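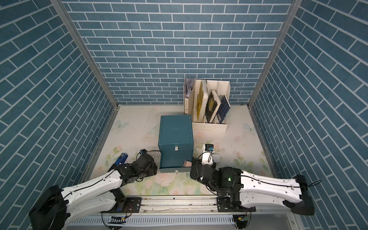 January, week two of the bracers

Up at 6, kettle, straight out to the shed. Wanted the second bracer cut before it got hot. Did not happen. Spent most of an hour looking for the good strap cutter and it was in the bucket with the offcuts, where I put it so I wouldn't lose it.

Background for anyone new reading this. I'm making a pair of forearm bracers and, if I don't run out of puff, shoulders to match. Veg tan, hand stitched, dyed dark green. For the winter faire, so there's months yet, except I said that last year as well and finished the belt in the car park.

Hide is from Relance. Shoulder, nice and firm, one nasty scar down the belly side that I've marked out in chalk and am working round. Paid 200 with the freight. Ouch. But the last cheap one went like cardboard when I wet it and I'm not doing that again.

Cut the left one ok. Right one I flipped the pattern and then flipped it again, so now I have 2 lefts. Stood there holding them both for a while. Had some toast.

Second go at the right, fine. Wrote RIGHT on the flesh side in big letters. Wrote it on the pattern too.

Wet forming

Soaked the first pair til the bubbles slowed, then left them in a towel to come back a bit. Colour should be nearly dry looking on top but still cool against your cheek. I always go too early. Went too early today, got a thumbnail mark near the wrist that won't rub out. Will put tooling over it, nobody will know, except everyone who reads this.

Strapped them round the Prolska jar (the tall pickle one, it's the nearest thing to the shape of my arm, which is not a flattering thing to learn about your arm). Crepe bandage over the top, not string, string leaves lines. Into the laundry away from the sun. Last summer I put one out on the step to hurry it up and it dried hard as a biscuit with a crack at the fold.

Dye

Tested on scraps while those sat. Three greens. Straight from the bottle is too bright, very garden gnome. Green over a thin coat of brown is the one. Green with black mixed in looked great wet and then dried to plain black, so no.

Dye is Krūmiņa, spirit based, stinks. Gloves had a hole in them. Left hand is now the colour of a frog and I have the dentist tomorrow.

Note to self, write the mix down. One cap of brown to four of thinner, wipe on, let it go properly dry, then two coats green going in circles. Buff with an old sock before any finish goes on or it all comes off on your shirt. Ask me about the shirt.

Stitching

Got the holes marked on the straps at least. Using the 4 mm irons, saddle stitch, waxed thread in a sort of honey colour. Did a practise run on scrap and the back looks drunk. I think I'm casting the thread the wrong way every second stitch. Need to sit somewhere with better light and go slow, which is not how today was going.

Bought 30 brass rivets from Piltlow and they are too short for two layers plus the lining. Measured one layer when I ordered. Typical. They'll do for the buckles where it's just strap on strap. Have ordered the long ones, back order, so the lining waits.

Also thought about dropping the lining altogether. It's warm and it adds weight, but the raw side sheds fluff onto a linen sleeve and it itches if your sleeve rides up. Keeping it. Pigskin, thin, glued at the edges only so it can move a bit.

9 pm. Unwrapped a corner to peek. Holding shape. Rewrapped it badly.

Tomorow: dentist, edges, bevel the left one, find where the beeswax went. Spent so far is 300 all up and I still haven't bought buckles.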